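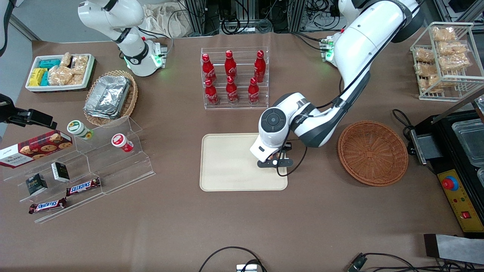
Re: [stillham-hall] Snack table, Thursday

On Thursday the list heard from the Florkum end of the building:

> Can we please settle where things go on the snack table? Last
> week I spent most of the interval hunting for crackers. Also,
> do we still need both baskets? They take up a lot of room and
> one of them never has anything in it.

Yes, we need both baskets. The oval one is for the foil containers, which slide all over the place if you stack them straight on the table. The round one is for whatever people bring from home, so its being empty is a comment on us and not on the basket.

Crackers go in the white tray with the wrapped bars, back left. They have lived there since August. The bagged baked things go on the white wire rack at the other corner, both shelves, and please don't pile them so high that the bottom ones turn to gravel.

Coke stays on the clear rack at the back, two rows of three. I know the Jultis order form lets you buy 89 bottles at a time. Please do not buy 89 bottles at a time. Refill from the closet when a row runs out.

Keep the beige tray in front of the rack clear until doors open. It's for handing things over, and if you park your keys on it they will end up in somebody's lunch bag.

I have 51 paper labels left from the Antoniuk sale if anyone feels strongly about labeling. I don't.

--
stillham-hall mailing list
Contact the list owner | Back to top
This site uses cookies. By continuing to browse the archive you accept them. OK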